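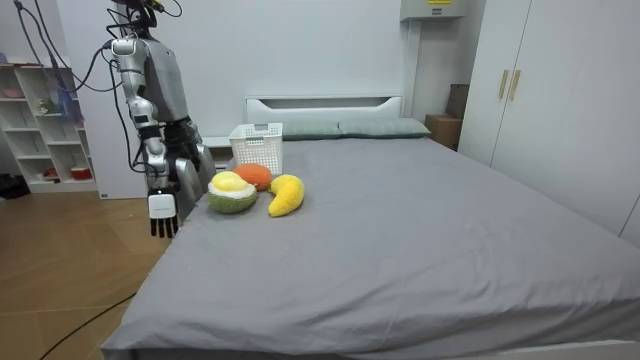

Home | Topics | Grippers | Test methods | Index

By Karine Thibodeau
January

Bedside pick-up test

The bedside pick-up test is a method for comparing robot hands and arm controllers on soft household objects. A humanoid robot stands next to a made-up bed, takes plush toys off the sheet one at a time, and puts them in an open plastic basket near the pillows. The test was written by Zsolt Somogyi at Jornitz as a follow-up to his tabletop trials, in which a hard, flat surface hid most of the differences between hands.

Setup

The bed has a fitted sheet and no blanket. The toys are grouped close together, so the hand has to choose one without dragging the others along. A standard set has an orange, a banana and a half durian. The basket must be empty at the start of each run, and the pillows stay in place.

A mattress gives way when fingers press on it. A controller tuned for a table often pushes too far down before the fingers close, and the sheet bunches up under the toy. Creases in a plain sheet can also confuse depth cameras — a fold may be read as the edge of an object.

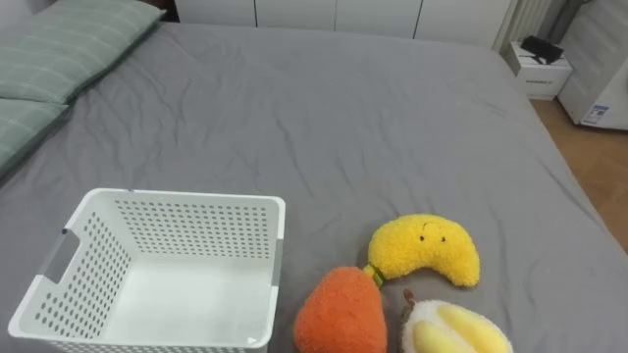

Basket and plush toys on the gray fitted sheet, with the pillows beyond.

Hands and controllers

The published comparison covers 2 hands, the Nanura and the Barta, each run on the same arm with the Jundon controller. The Nanura closes all its fingers at one speed. The Barta slows each finger on contact, which helps with the banana but makes every grasp longer. In all, the comparison logged more than 1000 attempts. Of these, 207 were thrown out for cable snags or a toy left outside its starting area. 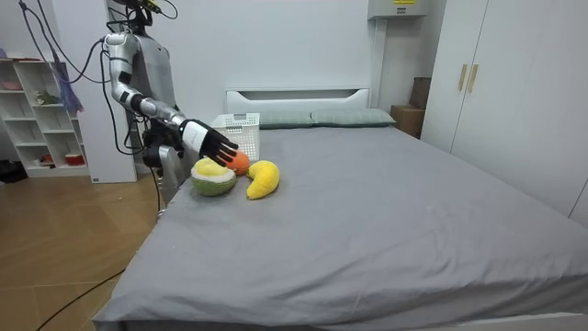
Multi-fingered hand over the orange toy, basket behind.

Scoring

A run counts as a success if the toy ends up fully inside the basket and no other toy has left its starting area. Time is taken from the first arm movement to the release. Touching the basket is allowed, but tipping it ends the run. Re-grasps are noted separately and do not lower the score.

Limits

The toys are light and forgiving, so the test says little about grip strength. Results also depend on mattress firmness, which the method does not fix. Somogyi has suggested adding a folded towel to the set — no version with a towel has been published.

See also: Compliant grasping; Depth camera placement; Tabletop trials

Last updated: January, 4:20 p.m.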